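"I was told it would free me up for the interesting bits"

Bronwyn Wihongi has a mug on her desk with a crack down one side and pens in it. It used to be her tea mug, she explains, until the Prumlow workshop in Wustudville got its first robot arm and somebody used it to prop up a sagging bracket. "It was a noble death," she says. "It gave its life for automation."

She has been a bench assembler for 15 years, most of them spent fitting leads into small control boxes that end up inside other people's ventilation. You pick up a lead, straighten it, find the right hole, push until it clicks. On a good shift she could do 300 boxes and think about something else entirely.

"That was the part I'd miss," she says. "Everyone assumes you hate the dull work. I planned my sister's whole wedding doing the dull work."

Prumlow began trying out arms in December. Management called everyone into the canteen, laid on biscuits (good ones, which worried people) and said there would be no redundancies. There haven't been any. Two people who left for other reasons haven't been replaced either, and Wihongi lets that sit for a moment before she goes on.

Her job title is now cell lead. The cell is a table. What she does there, most mornings, is move an arm through a task by hand, then do it again, and again, until the software has enough to go on. Then it has a go by itself and she writes down what it did wrong.

"I've trained apprentices," she says. "You tell an apprentice once not to yank the cable and they sulk and then they don't yank the cable. With this you show it 10 times and it yanks it in a new direction. It doesn't sulk, I'll give it that."

Conceição Cardoso, who came over from the Trovmont site to run the project, is used to hearing this. She laughs in the right places and then defends her machines with some patience. Boxes are easy, she says, and so are bottles, trays, anything that holds its shape. Cable is a misery.

"You put it down and it's one thing, you touch it and it's another thing," Cardoso says. "Bronwyn's hands know what it will do next. She can't tell me how. I've asked her so many times that she now charges me a biscuit."

Has it changed how the two halves of the building get on? Cardoso thinks so. The engineers used to sit upstairs and send emails. Now they come down and stand by the bench, slightly in the way. At Trovmont it went worse, she admits: the arms arrived on a pallet, the operators were given a login, and within a month there was a coat hanging on one of them.

Wihongi is less sure about the new harmony, though she likes being asked things. What she minds is the sitting and watching. Her hands used to be tired at the end of a shift and now her eyes are. She asked for a pay review to go with the title and got it on 22nd March, after what she describes as "a conversation, and then a louder conversation". 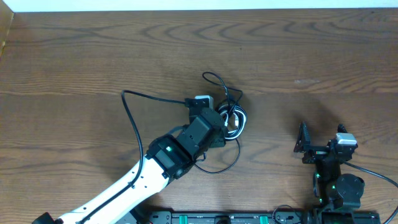 Cable work at the bench: one gripper over the coil, the second arm to the right.

The target is 1,000 boxes a day across the floor by the time the new Espinoza line opens next door. Cardoso believes they'll get there, with people doing the fiddly end and the arms doing the lifting and holding. Wihongi believes they'll get there as well, and that somebody will then set a bigger target.

Would she go back to the old bench if they offered? She picks a pen out of the mug, looks at it, puts it back.

"Some mornings," she says. "But I'd want to know who was teaching the thing while I was gone. They'd do it wrong."

Cardoso, halfway out of the door by now, says she heard that. She owes three biscuits as of this week and has promised to settle up before the next round of trials.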